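Two-arm cell on the bench line, what happened to your people?
Forum: Shop Floor > Assembly

benchrat_42
Apr 12, 2021
We build small control boxes at Jaltgate. Management wants a two-arm unit from Rornutar on peg and pin insertion, 1,000 pieces a shift to start. There are 3 of us on that bench now. We were told no layoffs, but nothing in writing. Anyone been through this?

tolstack
We got ours last June. Two people stayed on the bench and one moved to incoming inspection. Same pay, different hours, and she was not happy about the hours. Get the shift times in writing along with the job.

Farías
The work changes more than the headcount does. I used to put pins in all day. Now I load parts, clear jams and fill out a log when a part gets dropped. My wrists are better. The day is longer, though, and you can't talk to anyone across the guarding.

kdub
"No layoffs" means they don't replace whoever quits. Cusotel did that to us. Five on the bench became two and not one person was let go on paper.

tolstack
That's one plant, kdub. Ours hired for inspection after the cell went in.

kdub
Hired temps?

tolstack
Two temps, one is permanent now.

Farías
Ask who does the teaching too. If they want bench people to show it the job, that's skilled work and should be graded that way. I did it for weeks at operator rate.

benchrat_42
Good point, that hasn't come up. They did say one of us would be "cell lead" but no rate was mentioned. We have a meeting with the plant manager and I'm bringing the shift times and the grade question. Putting up a picture of two arms at a practice board, since people keep asking me what kind of work we're talking about. Pegs, a knob, slots.

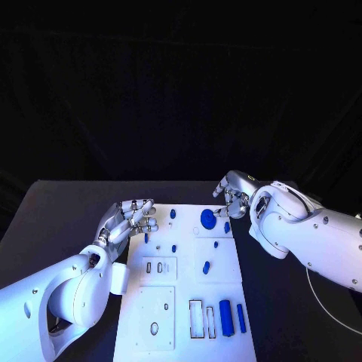 kdub
Get the cell lead rate before anyone volunteers for it. Once somebody is doing the job for free, you won't get it back.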